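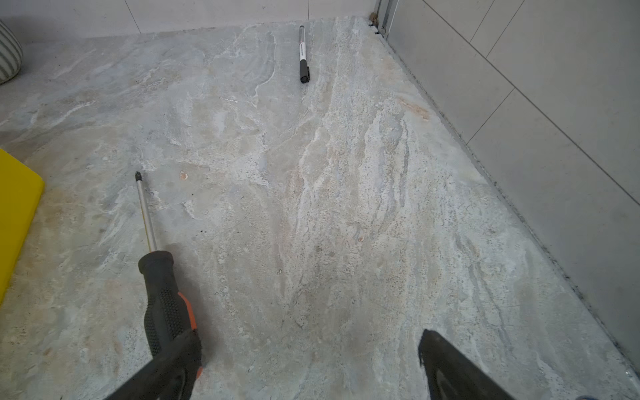
Regional Travel > Mountain Valleys > Transport and Routes
Tretach to Tralludari Valley: lower road or the pass in April?

hljungberg
Planning a transfer from Tretach to the Tralludari valley in April, two people, standard rental car, no four-wheel drive. The printed map shows two options. The lower road follows the river through Ochoa, 194 km in total. The other goes over Clellow Pass and is drawn as a secondary road, paved as far as the quarry and unmarked after it. The pass is a good deal shorter on paper.

Questions:
Is the pass normally open in April?
Is fuel available anywhere after Tretach?
Does the ferry at Ochoa take cars, or is there a bridge now? My guidebook says ferry, but it is an old edition.

Holger

jshirima
Bridge. Single lane, signals at both ends, long cycle. The ferry landing is still signposted and you should ignore the sign. The turn for the bridge comes before it, on the left as you drive upstream.

Fuel in Ochoa, on the main street. They close for lunch and take cash only. Next pump is in the valley itself and it has been out of regular both times I stopped there.

Pass in April: assume closed to an ordinary car. The quarry side clears early. The north side is shaded and the drainage is poor, so what you get is deep ruts with water standing in them.

qluc
Disagree on the pass. I drove it in a small hatchback in the last part of April and had no trouble apart from one washout, which had been filled with coarse stone. Ground clearance was the limit, not traction. Two things to know:

The gate above the quarry is shut overnight and opened at 7 in the morning. It is not locked because of snow, it belongs to the quarry.
There is no signal from the gate to the first farms on the far side.

Time over the pass was under three hours with stops. The lower road took me most of a day, because of trucks.

jshirima
One dry year doesn't make a rule. Was that before or after they started hauling timber down the north side? The trucks changed that surface completely.

qluc
Before, I think. I didn't see any timber trucks. Fair point, but then it's a question of timber and not of April.

ccortes_
The timber contract finished last fall. The surface has not been graded, so the ruts set hard when they dried out and they are still there. In a low car you drive on the crown and the edge and hope nothing is coming the other way.

For the lower road, the slow part is Ochoa to the gorge. Leave Tretach before 6 and you are ahead of the gravel trucks. Leave at 9 and you will be behind them until the weighbridge.

Crescencio

hljungberg
Thank you, useful. Lower road, then, with an early start. Follow-up: the rental contract excludes damage to the underside and the tires on unpaved roads. How much of the lower road is unpaved?

ccortes_
From the weighbridge to the valley mouth, 30 km, compacted gravel, graded in spring if the budget allows. The rest is paved. Potholes on the approach to the bridge. 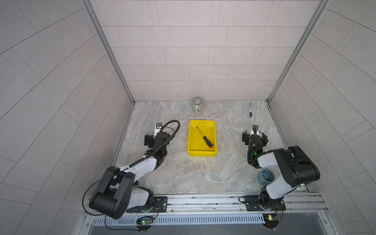
Screwdriver, black and orange handle, in a yellow tray.

fvergara
Two corrections for anyone using this thread to plan.

Distance: 194 km is to the valley mouth. If your lodging is in the upper villages, by the hot pools, the total is 277 km, and the last stretch is the worst of it. A lot of people book "Tralludari" without checking which end. The postal address is the same for both.

Bus: there is one. It leaves Tretach at 5:40 in the morning from the yard behind the market, not from the main terminal, and goes by the lower road. It stops at the valley mouth long enough for breakfast and continues to the upper villages when there is demand. Bags go on the roof, under a tarp. Seats are not assigned.

I have used the bus in April and the rental car in April and I would take the bus. The driver radios ahead about the gorge. You can't.

Florencia

jshirima
The bus doesn't run to the upper villages in April. It turns around at the mouth until the school term starts.

fvergara
It does if four or more passengers ask at the yard before departure. It isn't on the posted timetable. Ask the person loading the roof.

qluc
Can confirm it went all the way up when I was there. I was on foot and it passed me, full.

hljungberg
My lodging is in the upper villages, so this changes the calculation. I had budgeted one day for 194 km. Is 277 km feasible in daylight from a 6 a.m. start?

ccortes_
Feasible if the gorge is open in both directions. When there is rockfall they alternate traffic and the wait can be 2 hours. I'd book a night at the valley mouth that you can cancel by phone.

jshirima
Agree with that. Fill the tank in Ochoa even if it reads half. Carry a real spare, not the compact one. Check the jack before you leave the rental lot.

hljungberg
The rental has a compact spare. I will ask for a different car. If they refuse I will take the bus and walk from the mouth or wait there, depending on who is in the yard.

qluc
Don't walk it with luggage. The upper road has no shoulder past the second bridge.

fvergara
There is a pickup that takes people up from the mouth in the afternoon. Ask at the bakery. Price is per trip, so it pays to share.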